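Chapter 9
What I Learned at the Open Day

Before we get to any math, let me tell you how I got hooked on this stuff. One July I took the early bus out to Carkidgate, where a company called Dikeo was opening its doors to anyone who cared to look around. I figured I'd stay an hour, grab a free pen and go home. I was still there at 5 p.m., hungry and very happy!

The tour started in the simulation room, and I'm going to start there too. The people at Dikeo had a program called Grestadari, and they used it to try out every arm movement on a screen before they let a real motor turn. They gave each of us a turn at the keyboard (I went twice, sorry) and a simple job: pick a spot on the mat and get the gripper over it.
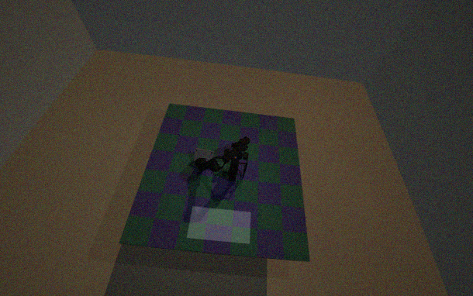 My first try missed by a mile. I had typed in the joint angles I thought I wanted, hit run, and watched the arm swing off in a direction I hadn't even considered. The woman next to me did the same thing, and we both laughed. Then our guide said something I wrote down on my hand - "You're telling it how to bend. Where do you want it to go?" That question is pretty much this whole chapter.

Going from joint angles to a gripper position is called forward kinematics. Going the other way, from a position back to the angles, is inverse kinematics, and it's the harder of the two. There may be several answers, or none at all if the spot is out of reach. Grestadari would run 100 tries on a new move overnight, and up to 2000 if the move was a tricky one. The log on the wall screen said run 3767 when I walked in.

After lunch we saw the real arm, which they called Jaidee, and I'll save that for Section 9.4, where we talk about why a move that's perfect on the screen can still go wrong on the bench.

For now, grab some paper and a ruler. In Section 9.1 we'll draw an arm with just two joints and work out where its tip lands. Keep your sketch - you'll need it again when we run the problem backward.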